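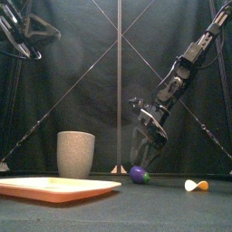 4. Cleaning and packing the play kitchen sets

This section is for all members of the Fleltby toy library who take a play kitchen set home or receive one back at the desk. It applies to the sets with plastic food, cups and trays. For dolls and cloth toys, please read section 5.

4.1 When the set comes back

1. Open the bag on a clean table and compare the pieces with the card in the lid.
2. If a piece is missing, write its name on the back of the card. Do not lend the set again before the family has answered.
3. Look at each piece for cracks and sharp edges. Put broken pieces in the box marked Repair.
4. Remove old stickers with warm water and a soft cloth.

Note: Members have 24 hours after the return to bring a forgotten piece. In this time we do not ask for any payment.

4.2 Washing

1. Fill the sink with warm water and add a small spoon of dish soap.
2. Wash the smooth pieces first. Fruits and vegetables with a stem need a small brush, as food remains stay there easily.
3. Leave the trays in the water for 20 minutes if they are sticky.
4. Rinse everything under running water.
5. Put the pieces on a towel with the open side down. Turn the cups once during the drying.

Caution: Never wash pieces with a battery or a sound button in the sink. Wipe them with a cloth which is only a little damp.

Caution: Do not use the dishwasher. In August we lost one complete Minar set in this way, the lids became bent and did not close anymore.

4.3 Packing

1. Wait until all pieces are fully dry, also inside.
2. Place the heavy pieces at the bottom and the small food on top.
3. Put the card back in the lid with the printed side out, so that the desk can read it without opening the bag.
4. Close the bag and hang it on the hook with the same color.

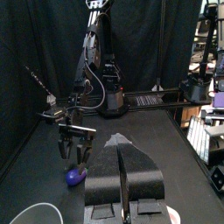

Pramila Sandhu asked at the desk if vinegar can be used in place of the soap, as she does at home with the baby bottles. She also wished to know if the smell goes away before the next family comes.

Yes, white vinegar is allowed for the plastic pieces. Mix it with the same quantity of water, wipe the piece and rinse it well. The smell is gone after one night with the bag open. For painted wood please stay with the damp cloth.

4.4 Small pieces and young children

Before you lend a set to a family with a child under 3, take out every piece that can fit completely in the child's mouth. Keep these pieces in an envelope with the number of the set and write this also on the loan sheet. When the set returns, the envelope goes back in the bag.

If you are not sure about a piece, leave it out and ask Hajar Ait Brahim. She keeps the list of pieces for the Minar and Qudah sets and can also order replacement cards.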